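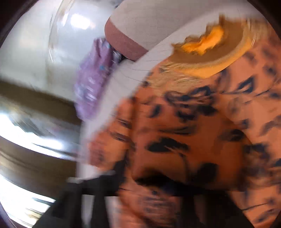
Figure 7.1 Orange patterned fabric with dark leaf-like and petal-like marks.

Chapter 7
Printed Cloth in the Home

Most of us own more printed fabric than we could name if asked. It lies on beds and hangs at windows, it covers the chair that came from an aunt, and it turns up in the bottom of closets in lengths too short for a curtain and too long to throw away. Ask a person to draw the pattern on the sheet they slept on last night and you will usually get a few hopeful petals and then an apology.

The last three chapters dealt with fiber, yarn, and weave, all matters of how a cloth is built. With this chapter we come to what is put on top. Students tend to be relieved at this point. They should enjoy the feeling while it lasts, as repeat measurement begins in Section 7.3.

Ground and figure

A printed cloth has a ground, meaning the color behind everything else, and figures, meaning whatever has been placed on it. In Figure 7.1 the ground is orange and the figures run from navy to nearly black. That is a strong contrast, and designers use strong contrast when they want a print to hold its own across a room. A pale gray leaf on a pale cream ground will be admired by the person holding it and by few others.

Notice too that one orange can do the work of several. The same ground may look salmon where light falls on it and burnt orange where the cloth lies in shade. Beginners who try to match thread to a print often pick their color from a fold, carry the spool home, and find they have matched the shadow. Spread the cloth flat near a window before you choose. Then choose again in the evening under a lamp, and make your peace with the difference.

Leaves that are not quite leaves

Plant shapes are the old reliable of household prints. They forgive a great deal. A printed dog with one leg longer than the other looks like a mistake, but a leaf may lean, bulge, or taper any way it likes and the buyer will assume it grew like that. Thin stem lines help. They join figures that would otherwise float, and they lead the eye sideways from one to the next, so that the cloth seems to be going somewhere.

We sort plant prints into three loose groups. In the first, you could name the plant. In the second, you could say "leaf" or "petal" and be believed. In the third, the shapes have wandered so far from the garden that only the label on the bolt keeps up the claim. The borders between the groups are poor, and arguments about them have used up more class time than the authors care to admit.

The repeat

However free a print may look, somewhere it starts over. The distance from one figure to the next copy of that same figure, measured along the length of the cloth, is the repeat. On small dress prints it may be the width of a thumb. The bed-cover print we use for the exercises, sold under the name Trorside, has a repeat of 70 centimeters, and a student cutting two matching panels from it soon learns what that does to a budget.

Folds, creases, and a rumpled bed will all hide the repeat. So will plain familiarity. In the Tavcombe household survey, which we return to in Section 7.5, 940 people were asked whether the largest figure on their own bed cover pointed up, down, or both ways. Almost 160 of them went and looked. The rest answered with great confidence.

Before you read on

Find a printed cloth where you live. A pillowcase will do, or a dish towel if it is a lively one. Leave it however it happens to be lying and write down the ground color, the darkest figure color, and the first shape that catches your eye. Then smooth it out on a table and do the same again on a fresh line. Keep both sets of notes, including the one that embarrasses you.

Terms used in this chapter

Ground: the color or surface on which figures are printed.
Figure: any single printed shape.
Repeat: the distance after which a design begins again.
Drop: a repeat that shifts downward from one column to the next, to the sorrow of anyone hanging curtains.
Scatter: figures placed so that they face several directions. Also called a tossed print.

Section 7.1 begins with the ground, and with the question of why white is harder to print on than it looks.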